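Home About Recipes Around the House Archive Contact

16 March 2018
by Bontu Lencho

Chopsticks, spoons and the drawer I gave up on

I have been meaning to write about the utensil drawer since December, when it jammed shut with a ladle inside it and stayed that way through two dinners. We ate soup out of mugs poured straight from the pot, which the kids thought was wonderful and I did not. My husband finally got it open with a butter knife and a good deal of muttering, and I said that was it, I was done with drawers, everything we eat with was going to stand up in a holder where I could see it.

My mother kept hers that way all through my childhood in Tufa, in a tall tin by the stove, and I don't remember her ever hunting for a spoon. I do remember her hunting for her glasses, but that's another post!

So I started where I always start, which is by putting the whole lot out on the table. It makes a mess, and you have to do it when no one is going to want lunch for a while, but I can't sort things while they are still in their hiding places. I need to see them all lying there together, looking guilty.
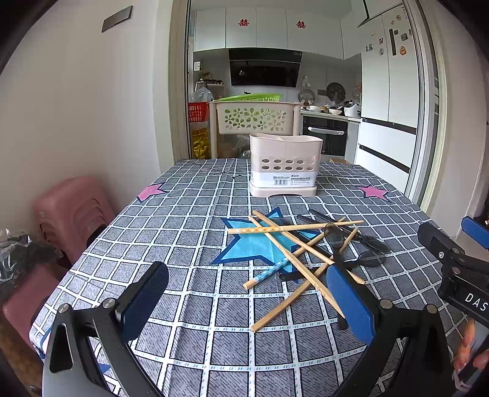
Chopsticks are the worst of it in our house, because they wander. They go off to hold up seedlings, or to poke at the drain, or into somebody's school project, and then one comes home without its partner. The plain wooden ones don't bother me much, as any one will pair up with any other if you aren't fussy about the length. It's the pretty ones I fret over. Take the cream one with the little orange dots, lying across the top of the heap, and the light blue with white dots pointing off to the left -- I would happily eat with those two together and call it a set, and I think I will. The black metal ones are handsome, but I find them slippery with noodles, so they mostly get used by guests who are better at it than I am.

I did go back and forth over the holder. There is a very nice one at Misitz, glazed and heavy, and my neighbor swears by the kind with a drip tray that she got at Bimow. In the end I went for plastic with holes in the sides, mainly for the air. Wooden chopsticks put away damp will go gray and sad at the ends (ask me how I know), and a closed jar is the worst place for them. I still let mine dry on a towel first, usually overnight, and I rinse the holder itself whenever I think of it. I don't think of it as often as I should.
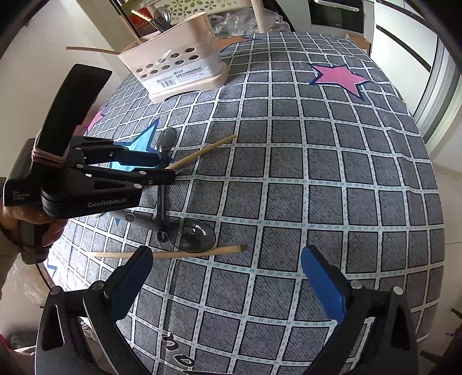 Getting everything to stand up nicely takes more fiddling than you would expect. My rule, if I can call it that, is spoons with the bowls up and chopsticks with the eating ends up, though my sister does hers the opposite way and we have agreed not to discuss it. I like to put a few in, step back, and see how it all leans. You can see the cream-colored holder with a wooden chopstick tipping out to the left and a spoon poking out of the top, while other spoons and chopsticks are still down among the stars on the tablecloth. That is the stage where I usually go and make tea. I am very fond of that cloth, by the way, with its white grid and its big pink star, and it hides a soy sauce drip better than anything plain I ever owned.

The slotted spoon is the one I haven't settled. It's a cooking spoon really, and it ought to live by the stove with the ladle, but then I'm back to needing a second holder, and the counter by the stove is already taken up with oil and salt and the jar of dried chilies I keep moving from one side to the other. I may try a hook on the wall. If any of you have hung yours up and not regretted it, please leave me a note and tell me what sort of hook you used, and whether it drips on the counter.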